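Workshop notes – the folding build, part two

Quick one this month, the laser cutter is eating all my evenings. A few of you asked at open night what is going on with the shirts and the big green sheet, so this is the update I promised in October and then didn't write.

Short version: Gun-woo Baek and I are building a laundry folder. Two arms, a flat surface, and a lot of swearing at sleeves. We call it Skekance, which was a typo in a file name and then it stuck. The arms are not finished. One shoulder joint is still in pieces in my garage. So for now we work with the hand-held grippers, one per hand, and fold the way the arms will have to fold. Pinch, lift, lay down, let go. No fingertips allowed.

It is harder than it sounds. Try it at home with two pairs of kitchen tongs and you'll see inside of a minute. Your hands want to cheat all the time – smoothing, tucking, that little flick at the end. The grippers can't do any of it, and the arms won't either.

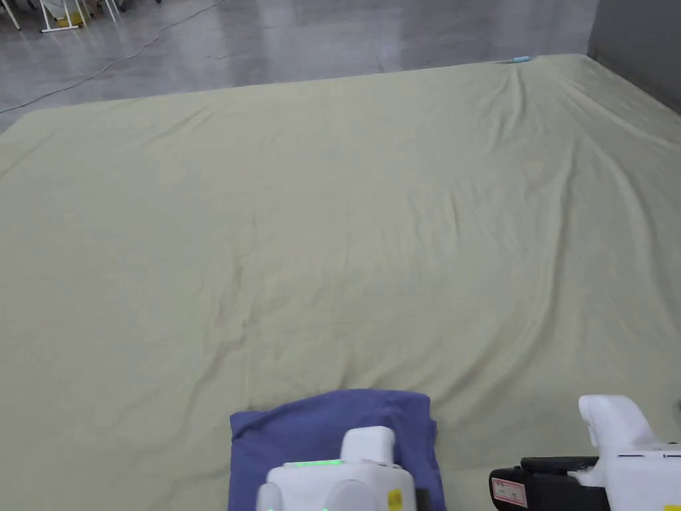
Both grippers over the work, green lights on.

We started on towels. Towels are easy, a rectangle is a rectangle, and Gun-woo got bored after one evening. Long sleeves are a different animal. There's a right order to do them in and we argued about it for most of a Saturday. He wants sleeves in first, both of them, then the body in half. I want the body in half with the sleeves stacked, then one fold for the pair. His way has more steps but each step is dumb, and dumb is what you want when a motor is doing it. My way is quicker by hand and falls apart as soon as the two sleeves don't line up.

We went with his. I'm over it. Mostly.

The surface matters more than we thought too. Bare tabletop was bad, the shirt skated away every time a jaw pushed into it. Cotton on top fixed most of that, the fabric grabs a little and stays put. But then the cover itself starts to creep and wrinkle, and the jaw picks up the cover along with the shirt, and now you are folding the bed. 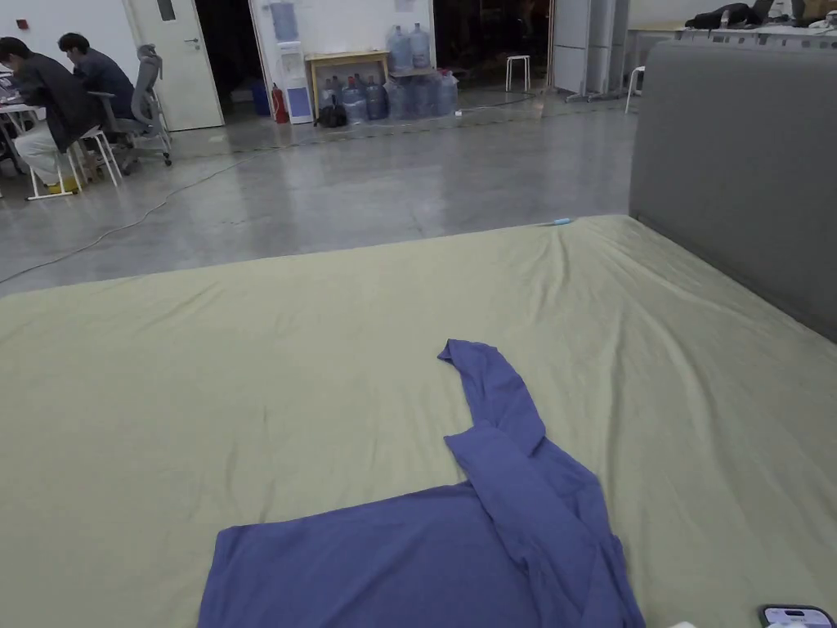 So the next thing on the list is some way to keep the cover tight. Elastic at the corners is good for a while and then isn't. Gun-woo thinks clips underneath, I think a wooden batten down each long side, stapled. If anybody has upholstery experience please come find us, we will trade you time on the drill press. Tobiloba Igwe already offered a staple gun and we are taking it.

On to the jaws, as that's where most of the work went this month. What the arms need to do is hold cloth without chewing it and let go cleanly. Letting go is the tricky half. The first pads we made for the arms were cut from a rubber mat out of the scrap bin at Rosales and they were too sticky. Open the jaw, shirt comes along for the ride. Second set was foam, and the foam tore. We're on set three now, thinner, softer, glued with contact cement and left overnight under a clamp. Tried them on the bench with a hand crank and they release okay. Not great on thin knits. Fine on everything else.

The other problem is pulling. When you stretch a shirt between two jaws you want it tight enough to take out the creases and not so tight that it pops out of one side. By hand you feel that. A cheap servo does not feel anything. Gun-woo has been watching the motor current as a stand-in, and when it climbs past a limit he backs off a hair. Works on the bench with a dish towel. We'll see about the rest of the laundry.

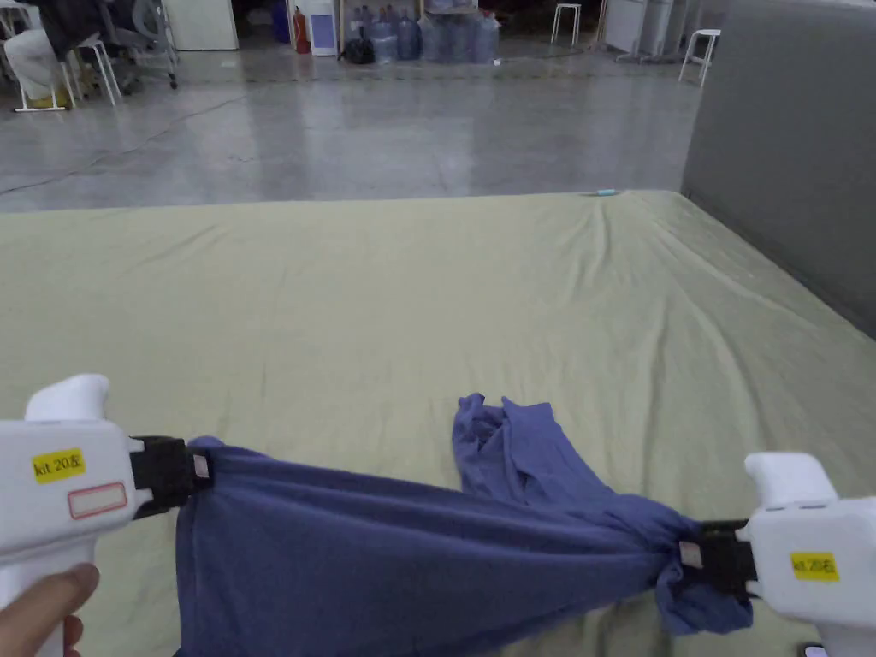 Parts and money

People ask so here it is. The motors came from the Tilport surplus sale, 14 of them in a box with no paperwork, and 11 spin. Two of the dead ones have good gears so nothing goes to waste. Bearings and belts are from Kimis, ordered online, took forever but they are the right size which I can't say for the last lot. Frame is aluminum extrusion left over from the old router table, so thank you to whoever didn't throw that out.

The power supply runs warm. I don't love it. There's a fan on order and until it's in we shut everything off after 20 minutes and let it rest. If you walk by and the bench rig is running with noone near it, please hit the big switch and come yell at me.

Wiring is a mess, I know, I know. Labels are coming. I bought the label tape and everything.

What we learned by hand, so far. Grab the cuff at the seam, there's more to hold onto there. Grab the hem a little in from the corner or the corner flips over and you lose it. Don't lift higher than you need to. And slow down at the end of every move, almost to a stop, before you open the jaw. That last one did more for us than all the pad experiments put together, which is a bit annoying after three sets of pads. 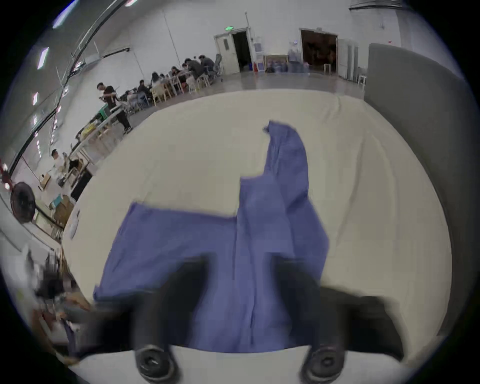

Collars we haven't touched. Buttons neither. Fitted sheets I don't want to hear about, and yes I have already heard the joke from four different people.

Next up is getting that shoulder joint back together, then mounting the first arm on the bench and seeing if it can do a single sleeve. Just the one. If it manages that I'm buying the pizza. Gun-woo has drawn up a mounting plate and it needs cutting, so if you've got the plasma table booked and there's room at the edge of your sheet, let us know, it's a small part and we'll pay for the steel.

We also need shirts! Old ones, long sleeve, adult sizes, any color. Clean please. Stains are fine, holes are not, the jaws catch in them. Leave them in the bin by the bench with a note on top so they dont end up in the rag pile again.

Open night is the usual time, 7 pm, and we'll be at the back. Come and have a go with the grippers, bring your own shirt if you want.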